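Erncombe Archive Project opens wartime letters to the public
2026-08-17

I've been waiting a long time to write this one! My name is Pádraig Cullinane, I run the Erncombe Archive Project, and as of today anyone can read the Mac Giolla letters online, free, without asking me first.

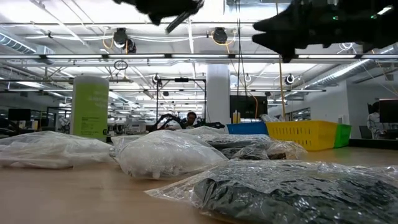
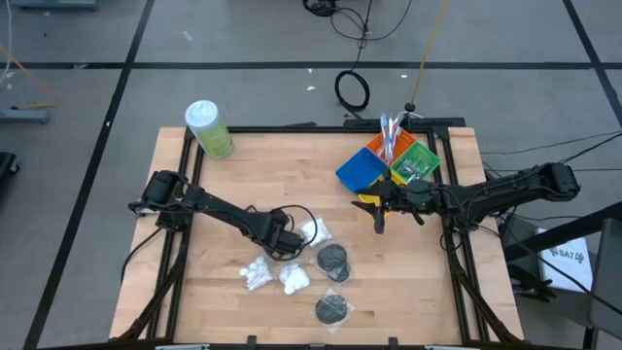
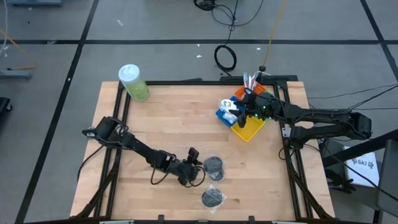

So what are the Mac Giolla letters?
They're 346 letters written by a court interpreter to his sister, nearly all of them during the war crimes hearings held at Veltine after the Second World War. He sat between the judges and the witnesses day after day, and in the evenings he wrote home about the words he'd had trouble with. Some nights it was a legal term with no match in the other language. Other nights it was a mother's name for her village.

I'm a historian, not a lawyer, and I came to these letters for the gossip (there's plenty, mostly about the food). What kept me reading was how often he worried over the official record. He'd hear a witness pause, or start over, and then see the typed transcript the next morning with none of that in it. We've put 16 of the letters next to the matching transcript pages so you can compare them yourself. Start with the one about the railroad clerk.

The family kept everything in two hatboxes, and the handwriting gets pretty rough toward the end. Where we couldn't read a word, we've left a gap and said so. If you can make it out, please write to me, I mean it.

We're also printing 1,000 copies of a small reader for high school and college classes, published by Stiltard Press and due in December. Teachers can request a set through the project office. It has maps, a short timeline, and a glossary of the court terms he grumbled about most.

I'm happy to talk to reporters, teachers, and anyone whose relatives worked at the Veltine hearings. I'd especially love to hear from families of the typists, who turn up all over the letters and almost always by first name only.

Media contact: Pádraig Cullinane, Erncombe Archive Project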